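Keeping a Small Kitchen in Order

This journal has been concerned for 3 years with the running of a modest household, and readers have asked for a fuller statement on the kitchen counter. The position taken here is that the counter is a work surface first. Items used every day may remain on it. Items used once a month should be stored in a cabinet, with their cords tied.

The practice was adopted after a move to the Mohamedi building, where the kitchen offers one run of counter and two outlets. An inventory was made in January, and 5 appliances were given away, including a Pinomness rice steamer that had not been opened. 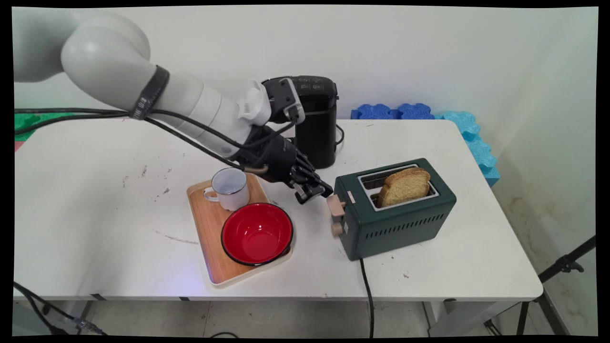
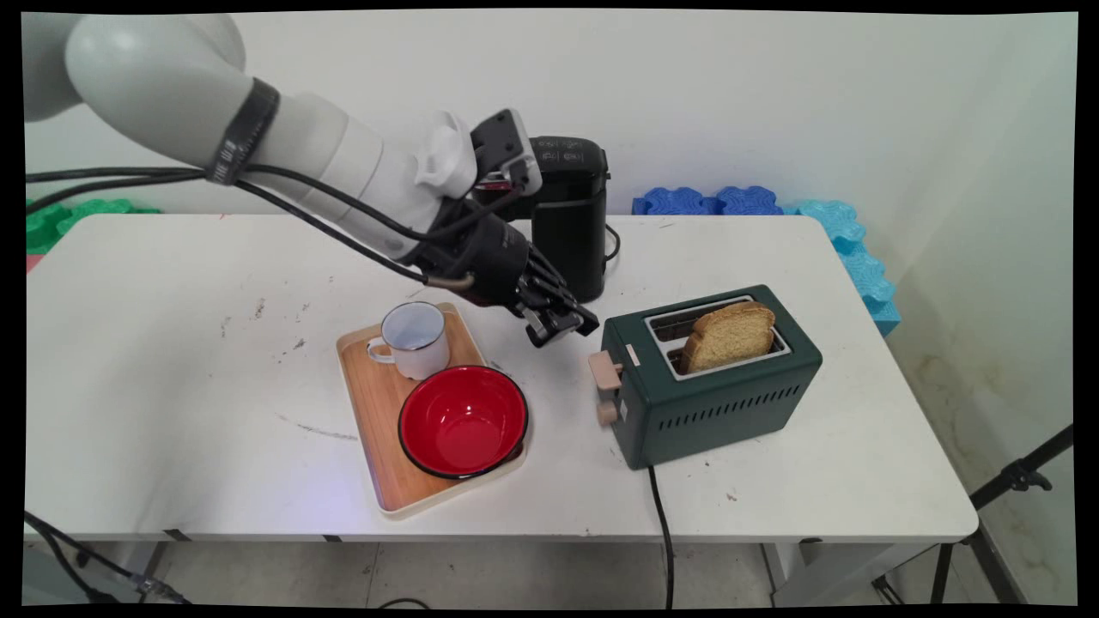 Breakfast places the greatest demand on any kitchen, and it deserves a fixed station of its own. The toaster and whatever heats the water or the coffee should be kept on the same surface, within one step of the bread. Cords require attention as well. A black cord looping out to the right of an appliance, over a white tabletop, is easy to see and easy to catch with a sleeve, and the excess should be gathered behind the base.

My neighbor Yu-na Jang follows a different system and keeps her toaster on a rolling cart from Hellel. She reports that the cart is stable and that crumbs are simpler to sweep from it. I have not adopted the cart, as the doorway is too narrow.

A further entry will address the pantry shelves and the labeling of dry goods.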